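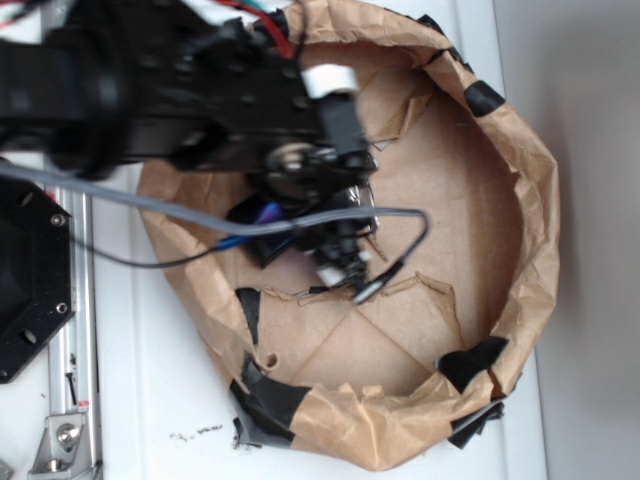
Dendov Kart Club: Frequently asked questions

Where is the track?

We race at Lins Park, on the sealed circuit behind the Koltel depot. Come in by the eastern gate. The western gate is for trailers only and is locked once racing starts.

When is practice?

Wednesday from 4 pm until the light goes. In September we switch to the summer timetable and the gate stays open until 8 pm. Race meetings are posted on the noticeboard and on the calendar page.

How old do you have to be?

Cadets can start in the year they turn eight. There is no upper limit in the senior classes. Anyone under 18 needs a parent or guardian at the track for the whole session, including practice.

Do I need my own kart?

Not to begin with. The club has three hire karts, all set up for the novice class. Bookings go through Ga-eun Sung and close the night before practice. You pay for fuel and for any damage beyond normal wear. If you want to buy, second-hand karts come up on the members' page, usually at the end of the season.

What do I have to wear?

A full-face helmet in good condition, a karting suit, gloves and boots that cover the ankle. Cadets also need a neck brace. We have a few loan helmets and suits in the clubhouse, but sizes run out early. Long hair must be tied back and tucked inside the suit. No scarves or hoodies under the helmet.

What are the classes?

Cadet, junior, novice, senior light and senior heavy. Novices run on the same engine as the seniors with a restrictor fitted. Minimum weights are for kart and driver together and are checked on the scales as you come off the track. If you are under, you are excluded from that heat. You can add ballast, but it has to be bolted to the seat or the floor tray. 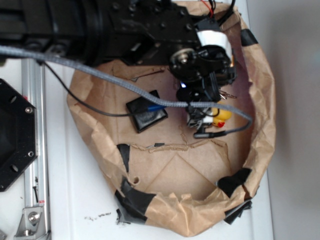
Arm, tray and yellow duck.

How do race numbers work?

Numbers are issued by the club when you join and stay with you as long as you renew. You can ask for a particular number, but we can't promise it. Numbers from 900 up are kept for hire karts and visitors, so if you see 903 on a plate it is one of ours. Plates must be yellow with black numerals, front, rear and both sides.

What happens on race day?

Sign-on opens at 7:30 am and closes at 8:15 am. Scrutineering is under the awning next to the scales. The drivers' briefing follows and everyone racing has to be there. Each class gets a short practice, three heats and a final. The grid is limited to 22 karts. If a class is over that, the heats are split and the final is decided on points.

Which tyres can I use?

The Grillotton hard compound in all classes, wet or dry, except that seniors may fit wets once the clerk of the course has declared the track wet. One set has to last you the meeting. Tyre softener is banned.

Can I protest a result?

Yes. Put it in writing and hand it to the clerk of the course, Leire Goicoechea, within 30 minutes of the provisional results going up. Protests about another kart's engine need a deposit, refunded if the protest is upheld.

What if it rains?

We race in the rain. Meetings are only called off for lightning or standing water on the back straight. Any cancellation is posted on the home page by 6 am.

Can I bring my dog?

Dogs on a lead are fine in the car park and on the grass bank. They aren't allowed in the pits.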